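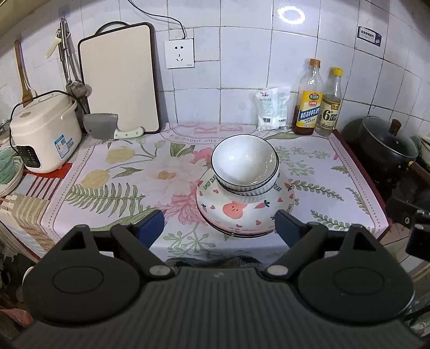 Angharad Lloyd meint ja, Teller und Schalen gehörten grundsätzlich getrennt gestapelt, alles andere sei Faulheit mit Rand. Den Satz habe ich jetzt seit September im Ohr, und darum frage ich lieber einmal in die Runde.

Unser Alltagsgeschirr wohnt auf der Arbeitsplatte. Weiße Teller mit dunklem Rand, auf dem oberen ein korallenfarbenes Wesen zwischen Herzchen und etwas, das ich für Karotten halte, dazu die Aufschrift LOVELY BEAR. Hinten drauf stehen die zwei Schalen. Der Hängeschrank ist voll mit dem guten Service, das wir zweimal im Jahr anschauen. Jetzt zwei Sachen: Bekommt das Motiv Kratzer, wenn die Schalen dauernd daraufstehen? Und lohnt sich ein Tellerregal? Ich habe eins von Zesteo im Auge, 210 mm tief, bin mir aber nicht sicher, ob ich damit bloß das Problem eine Etage höher lege.

Die geblümte Tischdecke bleibt übrigens. Darüber wird in diesem Haushalt nicht mehr verhandelt.

Karottenkönigin
eingestellt am frühen Abend

4 Antworten, davon drei sichtbar

Topfdeckel_Nord
Kratzer kommen meistens vom Fuß der Schale. Fahr mit dem Finger über den unglasierten Ring an der Unterseite. Wenn der sich anfühlt wie feines Schleifpapier, dann ist er das im Prinzip auch. Bei mir hat ein Stück Filz dazwischen gereicht, zur Not tut es ein Blatt Küchenrolle. Wichtiger ist, dass du die Schalen hochhebst und nicht herunterziehst. Meine Kinder ziehen. Man sieht es den Tellern an.
Ob das Dekor unter oder auf der Glasur sitzt, merkst du im schrägen Licht: Liegt das Bild matt obenauf, lieber immer etwas dazwischenlegen.
Zum Regal: Miss erst den größten Teller. 210 mm klingt nach viel, bis der Speiseteller vorne übersteht und jeder mit dem Ärmel hängen bleibt.

hm_jaiswal
Gutes Service verkaufen, Alltagsgeschirr in den Schrank. Fertig.

Spätabspüler
Ich hatte das Regal von Zorkum, fast 149 Euro mit Versand, und es steht heute im Keller und hält Blumentöpfe. Macht es sehr ordentlich. Auf der Arbeitsplatte stapele ich wieder wie vorher, große Teller unten, Schalen oben - umgekehrt habe ich es einmal probiert. Falls es bei dir direkt neben dem Herd steht, setzt sich übrigens Fett auf den obersten Teller, den würde ich vor dem Essen kurz abspülen. Und die Decke ab und zu ausschütteln, Krümel unter Tellern sind hartnäckiger als Verwandtschaft.

Karottenkönigin
Danke, Filz ist besorgt. Das mit dem Verkaufen habe ich beim Abendessen vorgetragen und esse seitdem in gedämpfter Stimmung. Der Speiseteller ist auch breiter als das Regal, damit ist Zesteo raus.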